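Peer Study Groups in First-Year Calculus: A Look at the Gombridge Bridge Program
Student project report, Education Research Methods
Zoila Montoya
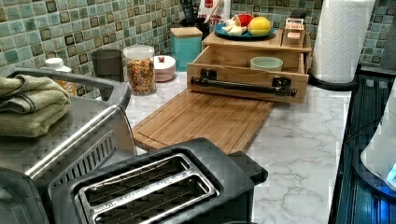 Figure 1. Kitchen counter with a two-slot toaster and paper towels, green tile behind.

1. Background

The Gombridge Bridge Program supports first-generation and transfer students who plan to major in science, engineering or math. It is open to students at three campuses: Gombridge, Soner and Wiltura. Students apply in the spring, attend a summer session in July, and stay in the program through the end of their first year. Those who complete the summer session receive a book stipend of $400 for the fall term.

Calculus I is required for nearly every major the program serves. Students who drop or fail it usually fall a full year behind, as physics and the engineering core both list it as a prerequisite. The program offers drop-in tutoring at all three campuses, but staff told me that many students do not come until after the first midterm. Last fall the program added weekly peer study groups. My project looks at how those groups were run and what the students in them thought of them.

I was in the program myself at Soner two years ago, before the groups existed. I did not lead or attend any of the groups described in this report.

2. Questions

I started with a broad question about whether study groups raise grades. My advisor pointed out that I had no comparison group and no access to grade records, so I changed the questions to these:

How were the study groups organized at each campus?
What did students say made them keep coming, or stop?
What did the group leaders find difficult?

3. Method

I interviewed 9 students who had joined a study group in the fall. I also interviewed the three student leaders, one from each campus, and sat in on five group meetings. Interviews took between twenty minutes and an hour. Most were done in person, and the Wiltura interviews were done by video call because the bus schedule did not work with my lab section.

I took notes by hand and typed them up the same evening. I then read through all of the notes twice and marked passages that dealt with scheduling, the work itself, the leader, and the other students. A fifth label, "other," ended up holding mostly comments about parking and child care. I moved the child care comments to scheduling on the second reading.

Students are not named in this report. The leaders agreed to be identified by campus.

4. How the groups worked

All three campuses were given the same guide, a short packet called the Kawaguchi Workbook. It has a set of problems for each week and a page of notes for the leader. Each meeting is supposed to open with students working alone for ten minutes, then in pairs, then at the board.

Only the Gombridge leader followed this order every week. At Soner the leader skipped the time alone after the second meeting, saying students "just sat there waiting for it to be over." At Wiltura the group used the workbook for the first half of the term and then switched to working on the assigned homework. The Wiltura students I talked to all preferred this. The Gombridge students were split. Two liked having extra problems that were not graded, and one said it felt like a second class.

Meeting times also differed. Gombridge met at 4 p.m. in the math building, right after the largest lecture section let out. Soner met at 7 p.m. in the library. Wiltura changed its time twice to fit work shifts and finally settled on noon.

5. What students said

Scheduling came up in every interview. Students who had jobs off campus said a fixed time made it easier to ask for the hour off, but only if the time was announced before the term began. At Wiltura two people had to miss meetings after the first change.

Students also talked about being able to ask basic questions. Several said they would not ask about algebra steps in lecture or in the tutoring center, where they might be sitting next to someone from a higher course. One student told me, "Everyone in the group was stuck on the same homework, so I didn't feel slow." Another said she learned the chain rule by having to explain it to her partner, and that she explained it wrong the first time.

Not all of the comments were positive. Two students stopped attending before midterms. One had moved to a different lecture section that was a week ahead of the group. The other said that the same people always went to the board and the leader let them. I saw this happen in one of the meetings I visited, although in the others the leader called on people in turn.

6. What leaders said

The leaders had all passed Calculus I and II and were paid by the hour. Their training was a single afternoon in August. All three said it covered paperwork well and said little about what to do when a group goes quiet. The Soner leader wanted to watch another leader run a meeting before starting her own.

Preparation time was not paid. The Gombridge leader worked through every workbook problem the night before – including the ones he knew they would not reach – and said this took longer than the meeting did.

7. Limits

The sample is small, and most of the students I reached had stayed in their group all term. Students who came once and never returned are missing from this report. I asked the program office for a way to contact them and did not get an answer in time. I also knew two of the students from the summer session, where I worked as a resident assistant, and that may have affected what they told me.

8. Suggestions for the program

Set meeting times before fall registration and keep them for the whole term.
Let groups choose between the workbook and the assigned homework after the first few weeks.
Pay leaders for one hour of preparation per meeting.
Have new leaders visit a group at another campus where travel allows – or by video for Wiltura.
Send a short survey to anyone who attends once and does not come back.

A copy of the interview questions is on file with the department office.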